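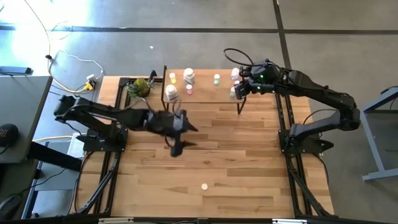
Bottles and jars on the small wooden shelf.

I first met Leopold Hämmerli over a plate of pickled beets, so it seemed right to talk to him about vinegar. He has been making his own for 16 years in Clillow, and he'll pour you a spoonful before you've got your coat off!

"Everybody starts with apples," he told me. "I started with bad wine. My brother-in-law's wine - I had 40 bottles of it and no friends left to give it to."

I asked how long a batch takes. He made a face (he hates this question).

"Until I like it. The pear one took 19 weeks. The plum I gave up on in January, and then I tasted it again and it was lovely."

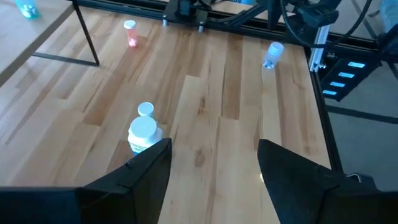 We got onto salad dressing after that, and I confessed that I use the same mustard one every night. Leopold didn't scold me, but he did ask what kind of mustard, and then he went quiet for a bit.

He sells at the Varela market on Saturday mornings, mostly the cider and the pear. The plum stays home. "I'd have to put a price on it," he said, and went off to find me another spoon.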